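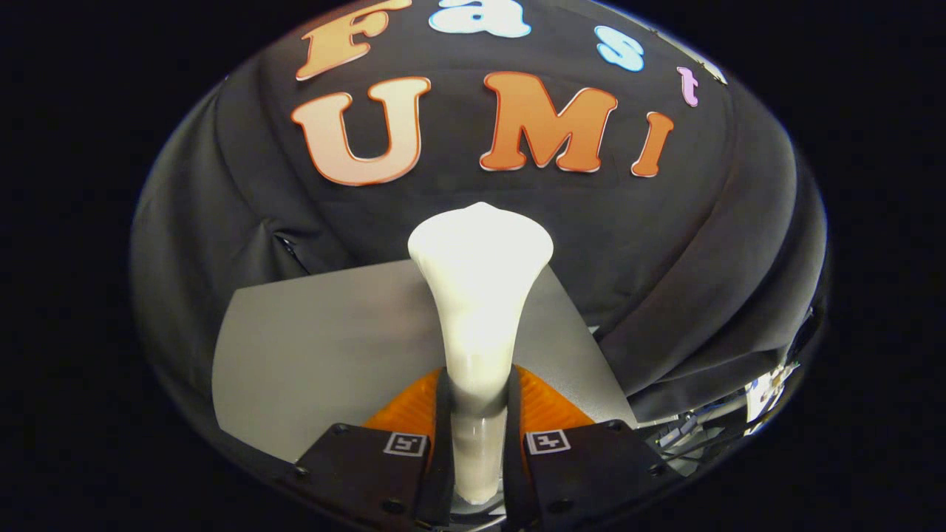
Dragica thinks the drop at night comes from the walls and has nothing to do with the heater, and she told me so twice on the phone before I had finished reading her the numbers. Her position is that brick of that age gives up its heat by three in the morning whatever is burning in the basement. My position is that the circulator is cutting out. We agreed that I would log it for a week and then argue.

Monday, April 13, 2020. Day 5 of the log. Readings at 6 a.m.: supply pipe 29 degrees C, return pipe not far below it, hallway cold enough for a coat. The gap between supply and return should be wider if water is moving slowly and narrower if it is moving fast. A narrow gap with both pipes cool suggests the boiler has been off for some time with the pump still running. That is a point for Dragica, or at least a point against me.

Took the cover off the control box after breakfast. The timer is a Multico, mechanical, with the ring of small tabs that push in for on and pull out for off. Two tabs between midnight and 1 a.m. were sitting halfway. Pushed them in with a pencil. The dial was also slow against my watch, so I turned it forward to match and wrote the time on a strip of tape on the inside of the door. If it is slow again tomorrow the motor is worn and the other readings from this week are suspect.

Meter at noon: 1,716. I have been reading it at noon because the light comes down the cellar steps then and I do not need the flashlight. I should have started with a reading on the first day and did not, so the week's total will be short by one day and I will have to mark it that way.

Bled the radiators on the upper floor. Air in the back bedroom, a good deal of it, then brown water, then clear. None in the front. The valve in the bathroom is painted over and I left it alone. Pressure on the gauge fell afterward, as expected, and I topped it up through the filling loop until the needle was back at the mark Laurier scratched on the glass when he put the system in. He never wrote down what the mark stands for. The printed numbers beside it have faded and I go by the scratch.

Wrote to Nikolaidis about a replacement pump in case it comes to that. Their reply says they are shipping but slowly, and that anything ordered now should be expected in May. By May I will not need it until fall. Ordered nothing. Asked whether the older flange size is still made.

Lunch was soup. Walked to the end of the lane and back. Sorin was on his porch and we talked across the fence about his chimney, which has a crack below the cap. He wants to fill it with fire cement. I said to check first whether the liner is sound. He had not known there was a liner.

Afternoon on the window in the study. The lower sash was letting in a draft at the meeting rail that would put out a match. Cut felt strip, glued it, closed the sash on a sheet of paper to test it. Paper held on the left, slid out on the right. Added a second layer on the right. Paper holds. The catch is now stiff and needs the heel of the hand.

Evening readings, 9 p.m.: supply hot to the touch, thermometer strap had slipped, no figure. Strapped it again with wire. Hallway comfortable. Outside temperature falling, sky clear, so tonight should be a fair test of the walls.

To do tomorrow: check the dial against the watch before anything else. Put the second thermometer on the inside face of the north wall, at shoulder height, away from the pipe. Call Dragica after the 6 a.m. reading, but not before eight.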